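Soup Month Is Back, and the Stock Pots Are Coming Out

January is soup month at the Zestel Food Co-op, and we could not be happier about it. Last winter's swap brought in 19 different soups on the first Monday alone (three of them were split pea, and all three were gone by closing), so this year we're giving the swap more room and more time. Doors to the Ganum Street hall open at 5:30 in the evening, every Monday of the month, and you can stay as long as the ladles hold out.

If you haven't been before, the swap is simple. Bring a soup you made at home, in jars or tubs with tight lids, and go home with the same number of jars of somebody else's. Put the name of the soup on the lid and list what's in it, with nuts, dairy, wheat and shellfish in big letters. Leave a little room at the top of the jar if you think it might get frozen. And please, cool it down in your fridge before you pack it – warm jars riding around in a tote bag are no good for anyone.

The beans this year come from Sopacua Farm, and they are wonderful. There's a speckled brown one that keeps its shape through a long simmer and makes a broth so thick you'd swear there was cream in it. We bought 700 pounds after the fall harvest and they're in the bulk aisle now, next to the barley. Soak them overnight with a spoonful of salt in the water, then cook them low with an onion, a bay leaf and more garlic than seems polite.

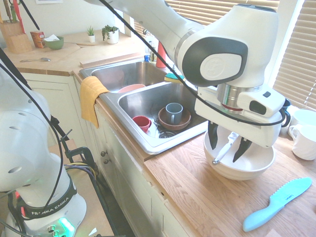
Can I come to the swap if I don't have time to make soup?
Bring two loaves of bread or a big salad and you'll get two jars in return, same as everyone else.

We're also reprinting the Stekach Soup Book, the little stapled one with the green cover that so many of you have been asking for. The new printing has a longer chapter on broths, a very good borscht, and a corn chowder that works just as well with frozen corn as fresh. The old recipe for lentil soup had the water wrong (sorry!) and that's been fixed. Copies are at the front register, and members who bring back an old one can trade it in for free.

One more thing – we're short on big pots. If you have one that holds 2 gallons or more and you can spare it for the month, write your name on masking tape, stick it to the bottom and drop it at the service desk. Questions go to extension 716, any day before six.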